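28/04/2020
By the Kakton floor automation desk
2 min read

Notes on working rules for mobile manipulators at shelving. These are our site rules at Kakton. They sit on top of the risk assessment and don't replace it. 1/

Rule 1. Low shelves are their own task class. A robot cleared for bench height isn't cleared below knee height. Reach, balance and hand clearance all get checked again. 2/

Rule 2. Fingers near a shelf lip move at creep speed. Ours is capped at 200 mm/s for the whole arm, both arms, even if only one is working. 3/ 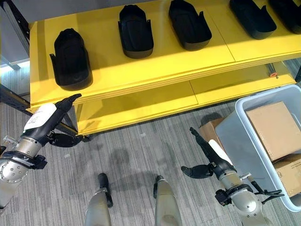

Rule 3. Bins and boxes beside the shelf go in the cell map before the run. If a bin moves, the map is void. Redo it. 4/

Rule 4. Elbow cables get a slack check at full reach and at full fold. Tie points are logged by joint. Vakham's template has a column for this. Use it. 5/

Rule 5. Parts are set in one row with even gaps. Stacked parts need a separate sign-off. 6/

On logging: we reviewed 1,186 picks against these rules. Most write-ups were for Rule 3, an out-of-date map. Rule 2 had the fewest. 7/

Open point: Tratura wants wrist labels readable with the hand mounted. I agree, but a label must not cover a fastener or a seam you need to inspect. Wording still to be settled. 8/

Revision B goes out in May. Send comments on Rule 4 first, it has the most edits pending. 9/9

We use cookies to improve your experience. By continuing to browse you accept our cookie policy.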